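Questions that keep landing in my inbox about *The Palaniappan Ledger*, with the answers I'd give a friend who was thinking of paying for it. I write the Trenik reviews page, mostly ghost stories and small-press oddities. Senthil Bangera edited the book and was decent enough to reply to my emails. He won't agree with all of this.

## What is it?

An anthology of ghost stories set in one boarding house, 13 of them by four writers. Flirwood put it out in September as an e-book, with a paperback to follow. I'll believe in the paperback when I'm holding one.

## Is it really based on a found manuscript?

The introduction says so. A ledger from 1122 Stadance Road, written by a night clerk, lost for decades, and so on. I asked Senthil which parts came from the ledger and he told me "the mood, mainly." Make of that what you like. Found manuscripts have been a sales pitch for as long as there have been ghost stories, and I've yet to meet one that could be produced on request.

## Is it scary?

In places. Saranya Thevar's "The Second Landing" got me, and I read it at lunch. Dinesh Poojary has a good slow one about a key that fits the wrong door. The rest lean on cold drafts and people going pale. The back-cover copy promises you won't sleep. I slept.

## Do I have to read the stories in order?

The publisher says yes, because there's a hidden thread running through them. I read them in order and then backwards, and the thread seems to be that everybody mentions the same staircase. Start with Thevar. If you don't like hers, stop there.

## What about the collector's cards?

There are 38 of them, one per "guest," sold separately. They're nicely drawn -- Ilango Nadar did the art and he's the best thing about the whole project -- but they add nothing to the plot, whatever the ad says about clues. Keep them flat and away from sunlight.
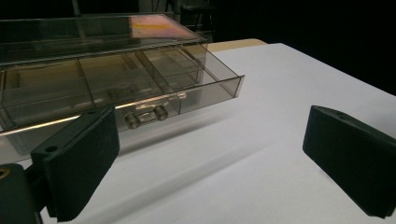
## Is the limited edition worth it?

It's limited to 50 signed copies. The last limited edition from this publisher was also the last one, until there was another. Buy it if you want the signatures. I wouldn't count on it going up in value.

## Is the audiobook any better?

Somewhat. Ciarán Gilmartin reads it plainly and doesn't do voices, thank goodness. Whoever added the creaking doors should have left him alone. Skip the bonus interview, where the ledger gets older every time it comes up.

## Will there be a sequel?

They say one is "stirring." No contract that I've heard of, and no date. Email me if you know more, but I check that address on Tuesday and not much otherwise.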